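Speaker notes: Asking about falls before the patient leaves the room
Etville clinic network, staff session, February 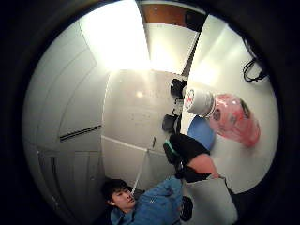

A reader of the advance handout wrote back that her mother fell twice last winter and never mentioned it at a checkup, as no one asked and she thought it was too small to bring up. She wanted to know whether the clinic would ask now, and who would do the asking.

Start with that message. Read it slowly. Then give the short answer: yes, we ask everyone 65 and over, and the person who takes the blood pressure does the asking.

SLIDE 2. What we are talking about
A fall means ending up on the floor or the ground without meaning to. Sliding off the bed counts. Sitting down hard on the stairs counts. Patients will say "I tripped" or "I lost my footing" and then say no to the question about falls. Ask it both ways.

Say the definition twice. At the Bollumari session people were still arguing about the stairs at the break.

SLIDE 3. The chart review
We pulled 153 charts from the Lins site. All of them were for patients 65 and over who had a routine visit. A fall was written down in 14. When we phoned the same patients and asked directly, the number was a good deal higher. I am leaving the phone number off the slide, as not everyone picked up and I don't want it quoted as a rate.

If asked: the review was one site, one winter. It tells us about our charts. It does not tell us how common falls are in general.

SLIDE 4. The three questions
Have you fallen in the past year?
Do you feel unsteady when you stand or walk?
Do you worry about falling?

Any yes goes on to the next step. Do not skip the third question. People who worry about falling often stop going out, and then their legs get weaker.

Pause here for the handout. The cards are in the folder, printed both sides.

SLIDE 5. The next step
Blood pressure lying down, then standing. Wait the full time before the second reading. I know the rooms are busy.

Medicine list. Look for sleep aids, water pills, anything for anxiety, and more than one blood pressure drug. Nobody at the front end is being asked to change a prescription. Flag it and pass it on.

Stand up from the chair, walk to the line, turn, come back, sit. Watch the turn. Stay within reach of the patient the whole way. If they use a cane at home, they use it for the walk.

Feet and shoes. Take the socks off.

Eyes. When was the last exam, and are they walking around in reading glasses or bifocals?

SLIDE 6. Where patients go after that
Sturnuvus is our balance and strength class. It runs 6 weeks and meets at Etville and at Bollumari. Lins patients can join either one. Referral goes through the usual form, box at the bottom. Please write the reason in words, "two falls since fall" or "unsteady on turns." A checked box by itself gets sent back.

Patients who were dizzy on standing, or who blacked out, do not go straight to the class. They see the doctor first. Same for a fall with a hit to the head, above all if they take a blood thinner.

SLIDE 7. Home
Loose rugs, dark hallways, no rail by the tub. The home sheet is one page and can be filled in by a family member. Don't lecture. Most people have lived in the house a long time and like their rugs. Ask which one thing they would be willing to change this month and write that down.

We ordered 1,000 home sheets and they are already at the front desks. Large print is a separate stack.

SLIDE 8. What to say when they say no
Some will not want the class. Common ones: it's for old people, I can't drive there, I already walk every day. Walking is good, but it does little for balance on its own. For rides, give them the transport line on the back of the card.

If it's still no, chart it and ask again at the next visit.

Questions. Leave ten minutes. The billing question will come up, and the answer is in the folder behind the cards. If time is short, drop slide 7 and point to the home sheet.

Collect the sign-in page before people leave.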